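Print this page | E-mail this page

Oprea House Laundry: A Semester of Other People's Socks

Project report, Everyday Spaces unit, second year

I should start by admitting I picked the laundry because it was raining the day we had to choose our sites and the laundry was the closest thing to my room. Everyone else in my tutorial went for proper places (a skate park, a bus interchange, the fish counter at the market) and I went downstairs in my thongs and wrote "communal laundry, Oprea House" on the form. I'm really glad I did, though! I've now spent more hours in that room than I've spent in the library, and I've got opinions about lint.

The brief was to choose a shared space, watch how people use it, suggest one small change, try the change, and write up what happened. We weren't allowed to spend more than the unit allowance and we weren't allowed to interview anybody without the consent form, so most of my material comes from sitting on the bench with a notebook, plus a paper survey I left in a tray beside the door.

What the laundry is like

Oprea House has 132 residents over four floors and one laundry on the ground floor at the back. It's a long narrow room with a bench down one side, a sink that everyone uses for sneakers, and a folding table with one leg shorter than the others. Someone has wedged a coaster under it. The coaster says Drota on it, which is the pub across the road, and I've seen that coaster go missing and come back twice over the semester.

The washers are top loaders. When I moved in I'd only ever used a front loader at home, and I stood there the first time looking for the drawer where the powder goes. The instructions on the wall were for the old machines, so they were no use at all, and they'd been laminated, which somehow made it worse. They told you to insert a token. There are no tokens. There's an app called Cirkudley, which you use to pay and which then sends you a message when your load finishes, as long as you said yes to messages when you set it up, and plenty of people said no.

That turned out to be the heart of the whole project, so I'll come back to it.

Watching

I sat in the laundry in two-hour blocks across five weeks, mostly late afternoon and after dinner, and once at six in the morning, when there was only one person there and they were washing a doona and clearly didn't want company. I wrote down each load as it went in, when it finished and when it was taken out. By the end I had 82 loads with all three times recorded. I had plenty more with only one or two of the times, and I've left those out of the table in the appendix.

Things I noticed, in no special order:

People use the lid as a flag. A lid standing open means "free". A lid shut means "taken", even if the machine has been finished for an hour and there's nothing in it. I watched people walk in with a full basket, see the lids all down, sigh and walk straight out again without checking.

Hardly anyone will take out a stranger's washing. Those who do will pile it on the lid of the next machine, so now two machines look taken.

The folding table gets used for everything except folding. Dinner, mostly.

Socks. I began a side tally of odd socks left on the windowsill and gave up when somebody came along and threw them all out.

The powder thing is a mess too. I found three different theories about where it goes in a top loader (under the clothes, on top of the clothes, dissolved in a cup of warm water first) and the people who held them were very firm. My nan is an on-top person and I've seen no reason to change.

Getting to know the machines
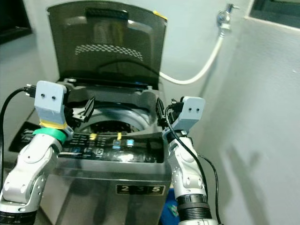

I'd assumed the waiting was all caused by cycles being too long, so before I did anything else I sat down to learn what the panel does. It took me an embarrassing amount of time. People on my floor told me they just hit start and hope, and I get it, I did that myself for a whole year. The panel is a shiny black strip along the front of the top with tiny icons and labels in white and blue, and the lit squares over towards the right are a good deal easier to spot than any of the printing. When you've got a basket on your hip and somebody waiting behind you, you're not going to bend down and read it. I tried the shorter program with my own clothes for a fortnight and they came out fine, apart from one tea towel that had turmeric on it, and I don't think any program was going to save that.

So my first idea was a nice big printed guide to the panel. I drew it up, I was very proud of it, and my tutor asked me whether the 82 loads said people were waiting on long cycles or on something else. I went away in a bit of a huff and added it all up.

What the numbers said

It was something else. The finished-but-still-full time, added up across all 82 loads, came to 1560 minutes. That's 26 hours of washers sitting there with clean clothes in them and nobody using them. Averaged out it's 19 minutes a load, but the average hides a lot. Most people came back pretty smartly. A small bunch didn't come back for ages, and one load of towels stayed put through dinner, a movie in the common room and whatever came after the movie.

The survey backed this up, as far as a survey in a tray can. The most common complaint was "people leave their stuff in". The second most common was the dryer smell, which I agree with but couldn't do anything about.

The change

I wanted something that didn't need the app or a new rule, and that would still work if I forgot about it. What I landed on was pegs and baskets. Each washer got a plastic basket on the shelf above it and a big wooden peg on a string. When you start a load you write your finish time on the peg in whiteboard marker (I'd painted one side with gloss so it wipes off) and clip it to the basket. If the time's gone past by ten minutes, the next person may move your washing into your basket, and the sign on the wall says so in large letters.

The baskets came from Cummont, the discount place near the station, and the pegs were craft ones meant for hanging up Christmas cards. All up it came in under the allowance, with enough left for a second marker when the first one walked off on day two. The string I tied the second one on with is still there and I'm counting that as a success.

I ran it for three weeks. I didn't get as many sittings in during this part as I wanted (assignments, a cold, more assignments) and ended up with fewer loads than in the first round. The finished-but-still-full time for those weeks added up to 681 minutes. I can't just put that next to 1560 and call it a win, as the two rounds weren't the same size, and my tutor would circle it in red. The table in the appendix gives it per load for both rounds, so have a look at that before you get excited on my behalf.

What I'm happier to stand behind is what I saw. People moved each other's washing! They did it quite cheerfully, too. One person folded a stranger's shirts into the basket, which I thought was going a bit far, but the stranger seemed pleased. And I stopped seeing wet jeans heaped on top of somebody else's machine, because there was now somewhere for them to go.

What didn't work

The finish times were often wrong. People wrote down the time they planned to come back, or the time they'd put it on, or in one case "soon". If I did this again I'd have a small clock with the cycle lengths marked next to it so you could work it out without thinking.

The lid-as-flag habit hasn't budged. I put up a second sign asking people to leave lids open when they'd emptied a machine, and I think it was one sign too many. Nobody reads the second sign.

I also should've thought about privacy earlier. Two survey slips said they weren't keen on anyone handling their undies, fair enough, and the sign now says you can turn your peg upside down if you'd prefer your load left alone. I added that in the last week so I've no idea yet if it gets abused.

If I had another semester

I'd go back to the panel guide, which I still think is a good idea, only smaller and stuck at eye level. I'd do more mornings. I'd find out who owns the blue doona. I'd sort out the table leg properly and give Drota its coaster back.

The baskets are staying up over the break and the residents' noticeboard has the wiping-off instructions. Pegs that lose their gloss can be repainted with the little tin under the sink, behind the bleach.

Comments (4)

laundrybasketcase
I live on level two and the peg thing has been great. Can we please do one for the toaster.

M. from the Tuesday tute
Loved the bit about "soon". How did you record a load when someone took half of it out and left the rest? I had the same problem with tables at my cafe site.

wombat_on_wheels
Powder goes UNDER the clothes.

thirdfloorkitchen
Doona's mine, sorry, I thought you were asleep.

Contact the unit office | Copyright remains with the student author | Back to top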